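The Law of the Lake

When the council of Jenstead made the new rule, it was only one line long. No person may carry a gun within 100 steps of the lake.

My grandfather had hunted ducks there for 20 years. He read the line in the newspaper, then he read it again, and he put on his good coat. "They did not ask us," he said. He walked to the office of Gemar and Cao, the only lawyers in town, and asked them what a lawsuit costs.

It cost 1000 dollars to begin. He sold the boat.

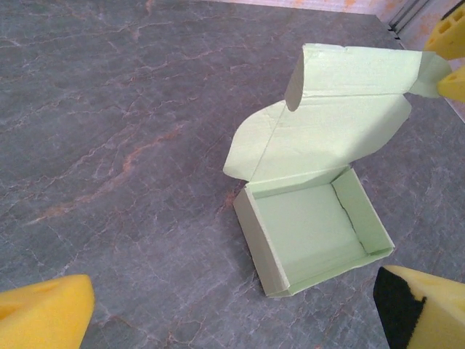

A green box on a marble-patterned table.

The judge came from Trullevitz and spoke very softly, so we all had to lean forward. She asked the council where it had found the power to make such a rule. The man from the council looked in his papers for a long time – I remember the sound of the pages.

We won after 5 months. In September my grandfather went down to the lake with his gun, and I went with him. The ducks were there. He watched them until it was dark, and he did not shoot. Then he asked me if I was cold, and we went home.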